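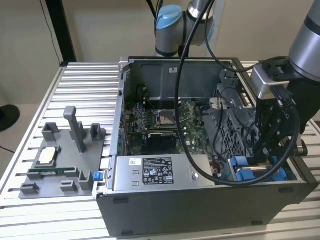

June, first evening

Got to Dravilthorpe a little after four. The bus let me off at the wrong end of the village and I walked the last mile with the pack on. I wanted to know how the new straps felt under load, so I didn't mind it much. They feel fine. The hip belt still slides down when I lean forward and I've put an extra stitch in the webbing where it folds back.

The room is small and over a bakery. I have one window, which looks at a wall, and a table big enough for the map if I fold the bottom third under. Spent an hour on the route again. The plan is the same as it was in March: up the valley to the Lachance hut tomorrow, over the saddle the day after, down to Clirnska, then a rest, then home by train. Lasov is the only summit on it and I've left it as optional. The map gives it 3624 meters. I have never been that high on my own feet.

Ate two rolls from downstairs and the rest of the cheese. The cheese had sweated and needs to be gone by tomorrow anyway.

Things to remember in the morning: fill both bottles, buy bread, put the gaiters on top and not at the bottom.

Second day

Left at 5:40. I meant to leave at five. The bakery was already open and the smell got into the room around three, so I was awake, but I lay there.

The lower valley is longer than it looks on paper. The track follows the river on the left bank for two hours and barely climbs, and I kept thinking I had missed the bridge. The bridge is made of two railway rails with planks across. After it the path goes straight up through larch and stays steep until the trees stop. I took my jacket off, put it on, took it off. My heart was going hard and I made myself stop at every tenth switchback whether I wanted to or not.

Above the trees there were marmots whistling and a lot of gentians, the short dark kind. Also a dead sheep by the stream, well above where I had been planning to fill up. I filled up from a side trickle higher on and used the tablets. They make the water taste like a swimming pool.

Reached the hut at 1:15. It's stone below and tin above, with the sleeping platforms under the tin, so it was very hot up there in the afternoon. I took the end place by the hatch. There were four others when I arrived and more came in by supper, mostly in pairs. Soup with barley, then potatoes and an egg. Tea as much as you want. The woman who runs it wrote my route down in a big ledger and asked which day I expected to be in Clirnska. I told her and she wrote that too.

Left heel is pink. I taped it. I should have taped it this morning, when it was only warm.

The talk at supper was all about snow on the saddle. One man had turned around yesterday and said it was soft to the knee by ten o'clock. A couple who had come over the day before that said it was nothing. They had started at four.

Third day

Up at 3:30. Slept perhaps three hours. It went from too hot to cold some time after midnight and I had only the one blanket, having given the second to the person next to me when it was still warm.

Walked by headlamp for the first hour. The path is marked with paint on the rocks, red and white, and in the dark the white shows and the red doesn't. I lost it once, on the moraine, and spent 20 minutes going up the wrong side of a gully. I knew it was wrong fairly early and kept going. That's the part I want to write down. I kept telling myself the next rock would have paint on it. When I finally turned around the mark was right at the bottom, where I had walked past it.

The snow began below the saddle and it was hard, good walking, with a line of old footprints frozen into it. I used the poles and the small spikes and didn't take the axe off the pack. It got light while I was on it. The color came onto Lasov first, at the very top, and moved down slowly, and where I was stayed blue and cold for a long time after.

At the saddle by seven. There's a cairn and a metal post bent nearly flat. Wind from the south, enough that I had to sit behind the cairn to eat. Bread, the last of the cheese, half the chocolate.

From there the summit ridge looks close. I could see people on it, very small, who must have come up from the other side. I had the time, and the weather was clear in every direction. I sat and tried to be fair about it. My legs were all right. The heel wasn't. I had already made one bad decision before sunrise on not much sleep, and the ridge has a narrow stretch in the middle that I'd have had to come back across with the snow going soft. I decided against it at 7:30 and went down the far side.

I was annoyed for most of the descent. I thought about the money for the boots and the Saturday mornings on the stairs behind the stadium. Then the scree took all my attention and I stopped thinking about it.

The scree goes on for a very long way. Below it there's a meadow with a spring piped into a hollow log, and I took my boots off and put both feet in the runoff until they hurt. The tape had rolled up into a string and the heel was open. Cleaned it, put the thick plaster on, wore the camp sandals with socks for the flat part.

Clirnska at 3:50 in the afternoon. Cows, a church, a shop with its shutter half down. I bought a peach and a bottle of lemonade and drank the lemonade standing in the shop.

Fourth day

Rest day. Slept ten hours. Washed both shirts in the sink and hung them on the balcony rail, where they were dry before lunch. The knees hurt going downstairs and not at all going up.

It rained from noon on. Lasov was in cloud all day and I looked for it every time I passed the window.

Spent the afternoon on the gear list for next time. Second pair of liner socks. Tape before walking. Leave the big pot at home, I never used it. A warmer hat. Extra batteries were not needed but I'd bring them again. The pack was heavier than it had to be and I think most of it was food I carried over the saddle and down the other side without opening.

Called the hut to say I was down. The line was poor but she found my name in the ledger and crossed it off.

Train is at 9:10 tomorrow. I asked at the station what the path is like in September and the man said the snow is usually gone by then and the hut stays open until the end of the month. Wrote that on the back of the map.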